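**Unit 6 notes: reading an analyst's price target**
Tutor: Anneli Oksanen. Bring a calculator on Saturday.

These notes cover how a sell-side price target is built, what the rating beside it means, and why two analysts with the same accounts in front of them can publish different numbers. The worked case is Cisteo, the pump maker used in Unit 5. All amounts are in pence per share unless stated.

## 6.1 What a target is

A price target is an estimate of where a share will trade at a set date, usually twelve months after publication. It is a forecast of price. An estimate of what the share is worth today is called fair value, and some firms publish both. Check the small print at the back of the note for the horizon and the method. If the horizon is missing, assume twelve months and say so in your answer.

The gap between the target and the current price is the implied upside or downside:

`implied return = (target − price) ÷ price`

Always divide by the current price. Dividing by the target is the most frequent error in submitted work. Dividends are left out unless the note states that it quotes total return.

## 6.2 Building a target from earnings

The shortest method multiplies a forecast of earnings per share (EPS) by a chosen price-to-earnings ratio (P/E).

Cisteo, base case:

- Forecast EPS, next year: 60
- Chosen P/E: 20
- Target: 60 × 20 = 1,200

The shares trade at 1,376. The implied return is (1,200 − 1,376) ÷ 1,376, or −12.8%.

Two inputs carry the whole result. A change of one point in the multiple moves the target by 60. A change of one penny in EPS moves it by 20. Write out both sensitivities before discussing the company, so that the reader can see which assumption matters.

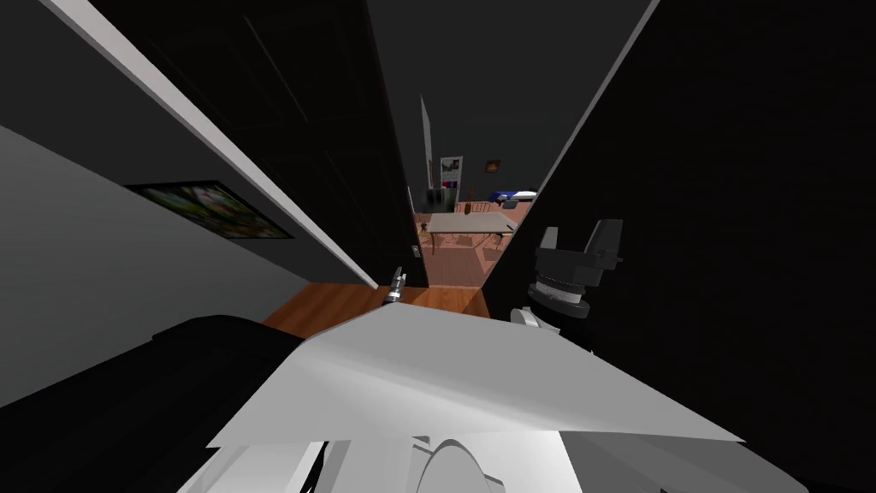

The multiple needs a source. Three are accepted in this course: the company's own average over a full business cycle, the current average of a peer group, or a figure derived from growth and the cost of equity. "The sector feels cheap" is not a source. If a peer group is used, list its members and state whether the mean or the median was taken. For Cisteo the peers are Hirkance and Domański. Two companies make a thin group, and the answer should admit it.

## 6.3 Net cash and other adjustments

P/E ignores the balance sheet. Where a company holds a large cash balance that its operations do not need, some analysts value the business without the cash and add the cash back at the end.

Suppose Cisteo holds surplus net cash of 223 per share. Adding it to the base case gives 1,200 + 223 = 1,423, and the implied return becomes +3.4%. The sign has changed with no change in the view of the business.

The adjustment is only valid if interest on the cash has been taken out of EPS. Otherwise the cash is counted twice, once through the multiple and once directly. In the exercise set, treat the 60 as excluding interest income.

## 6.4 Ratings

A rating is a relative statement at most firms. "In line" or "neutral" normally means that the share is expected to match the analyst's coverage list. It follows that a neutral rating can sit beside a target well below the current price, if the analyst expects the rest of the list to fall too, or if the target has lagged a fast-moving share.

Raising a target while leaving the rating alone is common. Record the two separately in your table. Do not describe a raised target as an upgrade; that word is reserved for a change in rating.

## 6.5 Exercise

1. Recalculate the Cisteo target with a P/E of 18 and of 22, with and without the cash. Present four targets and four implied returns.
2. Find the P/E at which the implied return is zero, without the cash. Give it to one decimal place.
3. Read the Cendomgate note in the unit folder. Identify the horizon, the method and the source of the multiple. If any of these is absent, write "not stated".
4. In no more than one page, say which input you would question first and what evidence would settle it.

Hand in on paper to Ruth Sotelo. Show the working for every percentage, to one decimal place. Spreadsheets may be attached but are not marked.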